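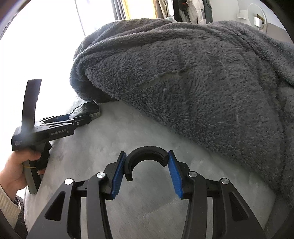 A morning at the Nurmi works, Brunau

5th January
By Gwawr Jenkins

Print this page | E-mail this to a friend

I have wanted to see inside a moulding shop ever since my dad brought home a carrier bag full of rejected bottle tops when I was seven, so when a place came up on the Nurmi open morning I said yes before I had worked out how to get there. (Train to Basville, then the bus, then a longish walk past the allotments. Wear proper shoes.)

We were met at the side door by Toivo Rantala, who handed out the ear plugs and overshoes and took us straight on to the floor. No slides! I could have hugged him. The tour was meant to last 90 minutes and went on a good deal longer, mostly my fault and that of a retired toolmaker called Aarne Lehtinen, who asked much better questions than I did.

You start at the hoppers. The raw plastic comes in as pellets, a bit like lentils, and Toivo tipped a scoop into our hands so we could feel how slippery they are. The black parts start out as pale pellets with a small dose of colour mixed in, and apparently it takes very little to turn the whole batch as black as liquorice. Changing back to a light colour afterwards is the job everyone tries to swap.

Then the presses. There are 32 of them in two long rows, numbered in an order that made sense before the extension was built. The older ones clunk and the newer ones sort of sigh. We stood at one for ages watching it close, wait, open and drop its parts down the chute, and I would happily have stood there until lunch. Aarne timed it on his watch and told Toivo he could shave a second off the cooling. Toivo said he was welcome to try and to bring his own mould.

The moulds were the bit I hadn't expected to love. They sit on racks at the back, great blocks of steel with lifting eyes on top, and from outside they all look the same. Eetu Kiiskinen had one open on the bench for cleaning and let us look in with a torch. Every rib and step on the finished part is there the wrong way round, polished so well that I could see my own eyebrows in it. He cleans it with soft brass and a lot of patience, and he winced when somebody put a set of keys down next to it.

After that we got to handle the parts themselves, and I have to tell you about the half rings. They are black plastic arches that you might walk straight past, and they are lovely things. The outer rim is covered in fine ribs. Inside there's a smooth channel that goes down in a step, and one end is squared off with a notch. I ran my thumbnail along the rim over and over, it makes a tiny zipping noise. Our group spent a while guessing what they were for. Pulley guard, said one. Half a jar lid, said another. Toivo wouldn't say, customer's business, and looked very pleased with himself about it.

What he would talk about was how hard a curve like that is to get right. Plastic shrinks as it cools, and an arch wants to pull its own ends in. Take it out too soon and it closes up, leave it too long and you're wasting press time. There was a whole tray of early tries from the Skumier job, which gave them trouble from the first shot in August, and once you laid a bad one on top of a good one you could see daylight between them. Number 1143 in the sample book is the first one they were happy with. It has its own little bag.

The checking room is quieter and much warmer, with good lamps. Maiara Rangel showed us what she looks for: a thin skirt of extra plastic along the join, a dull patch, a rib that hasn't filled right to the top. She passed round 2 parts and asked which was the reject. I got it wrong. So did Aarne, and he took it rather harder. The fault was a short rib, and when she turned the part under the lamp it was suddenly so obvious that I laughed out loud.

Rejects go into a grinder by the back wall (plugs back in for that one, it's ferocious) and some of the regrind goes into parts where the finish doesn't matter. The sweepings from the floor can't be used, and they mind about this a lot. There are brushes hanging up at the end of every row.

Tea was in the canteen, with cardamom buns that went very fast. If you go, ask to see the pattern cupboard on the stairs. We nearly missed it, and it has drawings in it from when the whole place made combs.

Bookings go through the front office, closed-toe shoes only, and there is one flight of steps with no lift. The last bus back to Basville from the allotments stop leaves earlier than the timetable on the pole says.

Print this page | E-mail this to a friend

We use cookies to remember your settings and count visits to this site. By carrying on you agree to this. OK | Find out more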